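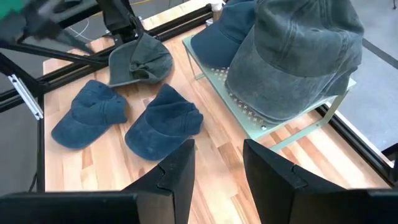
The cap pile

2023-07-08

I own too many baseball caps. I didn't set out to. Some came from trips, a couple came free with something, and I bought the rest because the one I was wearing had gotten gross and there was a rack by the register. For years they lived on a hook behind the door, stacked on top of each other, so getting to the bottom one meant taking the whole lot down. I mostly wore whatever was on top.

In March the hook pulled out of the drywall. I put the caps in a grocery bag, patched the hole, and left the bag in the closet until this week, when I needed the closet floor for something else.

So now they have a spot on the long table, with the little green metal stand for the ones I wear most. The stand is really a shelf riser for a kitchen cabinet. I like it for caps because the top is full of small holes. I sweat a lot in summer and a cap that sits flat on wood stays damp underneath. It also raises them enough that I can put one row on the shelf and leave the rest on the table.

The big gray one gets a place on the stand. It's the tallest cap I have and it holds its shape fine, but the brim is wide and hangs over the front of the shelf. That bothered me for a day and then I stopped noticing. The navy one goes behind it. I wear that one when I need to look like I tried, and the color is still good.

The two faded blue ones stay on the table. They're close enough in color that I grab the wrong one all the time. Both are soft and the crowns fold up as soon as you put them down. I tried stuffing them with dish towels overnight to get the wrinkles out. It worked until I wore them. I've quit doing that. One is for mowing and the other is for everything else, and I should probably put a safety pin in the mowing one.

The dark gray-green one is on its way out. The edge of the brim has worn pale and the crown doesn't want to stand up anymore. I bought it at a gas station outside Clavthorpe for $6 and I've gotten my money's worth. It may go in the car as a spare.

A few notes on washing, which I did before putting anything back. Cool water in the sink, a small squirt of dish soap, and an old toothbrush for the sweatband. I let them soak for 29 minutes because that's how long the podcast was. Rinse, press in a towel, don't wring. I dried them over upside-down mixing bowls. The washing machine ruined a cap of mine years ago, the kind with cardboard in the brim, and I haven't used it for hats since.

I looked at cap racks online too. The nicest one was $94, which is more than I'd spend on storage for things that cost less than that put together. The riser was already in the house.

Next is the scarf drawer. I haven't opened it since winter and I'm not in a hurry.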